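Damport council to collect food waste from flats

Households in flats across Damport will be given a separate food waste collection from November, under a plan approved by the borough council. The change brings blocks with shared bin stores into line with houses, which have had a kerbside caddy since the service began.

The first phase covers 69 blocks in the Alside and Urbridge wards. Each will receive one or more lockable 140-litre bins, placed in the existing bin store where space allows. Residents will be issued with a seven-litre kitchen caddy and a starter roll of liners. Replacement liners will be left with the managing agent and can also be picked up from the Urbridge library during opening hours.

Collections will be weekly and will start at 6.30am. The crews will use a separate vehicle from the one that empties the refuse and recycling bins, so the food waste bin may be emptied on a different morning. Managing agents have been asked to check that gate codes held by the depot are current. Where a crew can't get in, the bin will be left until the following week.

What can go in

The list of accepted items is the same as for houses. It includes cooked and uncooked food, meat and fish with bones, dairy products, eggshells, bread, rice, fruit and vegetable peelings, tea bags and coffee grounds. Plate scrapings are accepted. Food that has gone mouldy or passed its use-by date is accepted if it has been taken out of its packaging.

Liquids, cooking oil, garden waste and nappies are not accepted. Compostable cups and trays are also excluded. The treatment plant runs an anaerobic digestion process, and items of this kind do not break down in the time the material spends in the tanks. They are screened out at the front end with the plastics and sent for incineration.

Contamination was the main problem in the trial, which ran at two blocks in Alside. Loads from one of them were rejected repeatedly in the first weeks, mostly for carrier bags and for food still in trays. The rate fell after the bin lids were changed to a type with a smaller opening and a notice was fixed at eye height above the bin. Both measures will be used in the wider scheme.

The trial collected 326 kilograms of food waste in its final month. Officers told the council that this was lower than the figure for a similar number of houses, and that a gap of this sort was expected – flats tend to hold fewer people and produce less waste per household. No weight target has been set for the first phase.

Schools and nurseries

Primary schools and nurseries in the two wards can ask for a caddy for each classroom, along with a sorting activity for younger children that covers food, card, cans and plastics. Requests should be made through the school office.

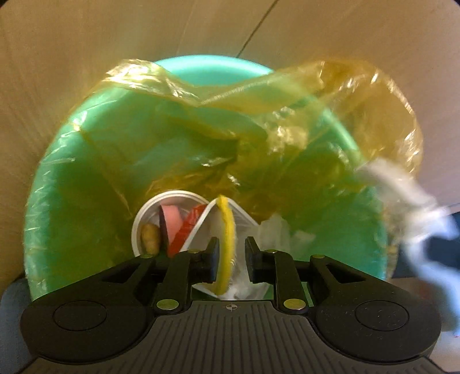 Costs and charges

The bins, caddies and first supply of liners will be paid for from the council's waste budget. There will be no charge to residents or to managing agents in the first phase. Lost or damaged kitchen caddies will be replaced free once, after which a charge will apply. The cost of washing the shared bins falls to the managing agent, as it does now for refuse bins.

Blocks with no room for an extra bin will be visited before the start date. In most cases one refuse bin will be swapped for a food waste bin. Almost 29 blocks are thought to need a visit, and agents will be contacted by letter. Flats above shops are not included at this stage and will be dealt with in a later report.

Residents who have not received a caddy by the end of the month should contact their managing agent first, then the council's waste line.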